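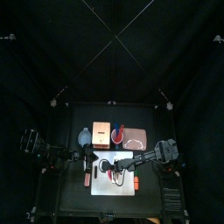

Iestyn Ruddock objected at the first review that a sorting scheme for household items should start from where a thing is used and leave its shape until later. The objection was accepted, and section 2 was rewritten.

2. Sorting rules

The Sakeddale list holds 555 small household objects. Each was given one place of use (kitchen, bath, desk, hall) and one storage type. Long thin items are stored upright. Items with a bowl and a handle, such as ladles and scoops, are hung or nested. Anything that fits neither type goes in a shallow tray.

Shape was the only key in the first version. It put scoops and funnels together, and test users looked for them in different drawers. With place of use as the first key, the two were split.

3. Trials

Sorting was done on a dark tabletop, where pale items are easier to tell apart than black ones. We logged 1,227 placements in July. Most errors came from items with more than one place of use, mainly scissors and tape. The Jandow trays were too deep for thin items and were replaced with 4 cm trays.

4. Open points

Labels for mixed trays are not settled. The hall group needs a second pass.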